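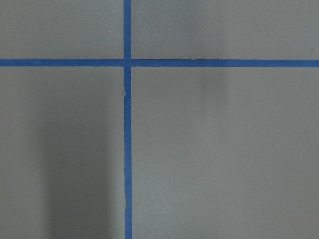
Progress report to Mellor, work package 2: teaching by demonstration
Prepared by Farhad Shahbazi, January

In this period we finished the first round of demonstrations for the Tileo sorting task. The operators guided the arm by remote control and recorded 2,794 demonstrations in total. After checking, we removed 337 of them. In most of these the operator stopped for too long before the grasp, or the wrist camera lost the connection.

The work surface is divided with blue tape, and the start position of each part is given by the area between the tape lines. The operators say this makes the work easier for them. We have asked them to replace the tape when its edge begins to lift.

Nine operators are now trained. Lacey Haworth wrote the instruction sheet for them, and it is attached to this report.

One point is delayed. Teaching by hand, with the motors released, was planned for the same period, but the arm is still too stiff at the second joint. Grurkness has promised a new setting for this. We ask to move this part to the next period, without change in the budget.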